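車中泊仕様の車内メンテナンス 結露・換気・電気まわりの覚え書き

最終更新:9月16日

バンを寝泊まりできるように改装した車両で、日常的に必要になる手入れをまとめる。対象は常用の居住車両と、月に数泊以上使う車両。断熱材の選定や構造変更の手続きは別ページで扱う。

結露対策

就寝中の人体からは呼気と皮膚を通じて水蒸気が出る。冬季の閉め切った車内では、この水分が窓ガラス、スライドドアの内側の鉄板、ベッド下の床面に集まる。最も被害が出やすいのはマットレスの裏側である。

マットレスと床板の間には空気層を設ける。すのこを使う場合は、桟の向きを車両の前後方向に揃えると、前席側から後部ドアまで空気が抜ける。樹脂製の立体網状シートを敷く方法もあり、厚みを取れない車両ではこちらが扱いやすい。いずれの場合も、起床後にマットレスを立てるか二つ折りにして、朝食の間は裏面を外気に当てておく。

窓の水滴は、シェードを外した直後に拭き取る。ゴムのスクイジーで下端に集めてから吸水クロスで取ると、クロスを絞る回数が減る。窓枠下部の水抜き穴に綿埃が詰まっていると水が内張り側に回るので、季節の変わり目に細いブラシを通す。

換気

換気は入口と出口の2か所を確保する。ルーフファンを排気で回し、対角にある窓を指一本分開けるのが基本となる。ファンから遠い窓を開けないと、空気がファンの周囲だけで循環し、足元の湿気が残る。降雨時はバイザー付きの窓を吸気側に選ぶ。

車内で湯を沸かすときは、点火前にファンを始動し、火を消したあともしばらく回し続ける。燃焼式の調理器具を暖房の代わりに使ってはならない。一酸化炭素警報器は必ず設置し、位置は取扱説明書の指定に従う。電池交換は毎年1月と決めておくと忘れにくい。

調理台とテーブルの木部

車内の木製天板は、家庭の台所よりも温度変化が大きい環境に置かれる。夏の駐車中の高温と冬の結露を繰り返すため、塗膜の細かな割れから水が入り、黒ずみの原因になる。

日常の清掃は、乾いた刷毛で砂やパンくずを払ってから行う。砂が残ったまま濡れ布で拭くと、塗膜に細い擦り傷が入る。次に固く絞った布で木目に沿って拭き、最後に乾拭きする。塗膜の状態は、光を斜めから当てて艶のむらを見ると判断しやすい。
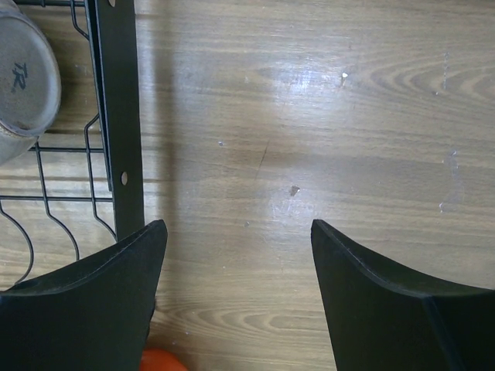
艶のある木の天板。光の反射する部分では小さなごみも見つけやすい。

艶が引けて白っぽく見える部分に水を一滴落とし、すぐに染み込むようであれば再塗装の時期である。油性仕上げの場合は、240番で軽く研磨し、粉を除いてから薄く塗り、余分を拭き取る。ウレタン仕上げの部分補修は境目が残りやすいため、天板を外して全面を塗り直す方が結果的に早い。天板の固定を裏面からの鬼目ナットとボルトにしておくと、この作業が楽になる。

油を拭いた布は自然発火のおそれがあるので、水に浸してから処分する。車内に丸めて置かないこと。

電気まわりの点検

走行振動により、端子のねじは少しずつ緩む。サブバッテリーの主端子、ヒューズボックス、アース点は、9か所あるなら9か所すべてに番号札を付け、点検表と対応させる。締め付けにはトルクレンチを使い、値は機器の説明書による。作業前に充電源を切り、主スイッチを切り、マイナス側から外す。復帰はプラス側から行う。

筆者の車両はZetwoodの収納キットにVatoの分電箱を組み込んでおり、箱の蓋の裏に配線図を貼っている。回路を足したときは、その場で図も書き直す。後日まとめて直そうとすると、線の色と用途が一致しなくなる。

使用電力量は一日単位で記録する。筆者の場合、冷蔵庫だけの日で264Wh、電気毛布とノートパソコンを併用した日で601Whであった。この差が分かっていれば、曇天が続くときに何を止めるべきか決められる。

収納と固定

重い物は床面近く、できれば車軸の間に置く。水タンクは満水時の重量で固定方法を決める。引き出しは押して解錠する形式のラッチが確実で、磁石だけの留め具は急な右左折で開くことがある。

食器のがたつき音は、皿の間に薄いフェルトを挟むと収まる。鍋は蓋を裏返して重ね、取っ手をゴムバンドで束ねる。調味料瓶は、棚の内寸に合わせて切った発泡材に穴を開けて差し込む。以前はCavthorpeの仕切り箱を使っていたが、瓶の径が合わず、夏前に自作へ切り替えた。

給水まわり

飲用タンクは、使わない期間が続くなら空にして口を開け、完全に乾かす。ホースは内部に水が残りやすいので、両端を外して吊るす。氷点下になる地域では、ポンプ内の水も抜く。手順は、タンクの排水、蛇口の開放、ポンプの短時間運転の順とし、空運転に耐えない機種ではホースを外して排水する。

排水タンクの臭いは、内壁に付いた油分が主な原因である。食器は洗う前に紙で拭き、タンクには湯と台所用中性洗剤を入れて少し走行し、所定の排水場所で流す。パッキンはPētersonsの予備品セットから同径のものを選び、予備を工具箱に一組入れてある。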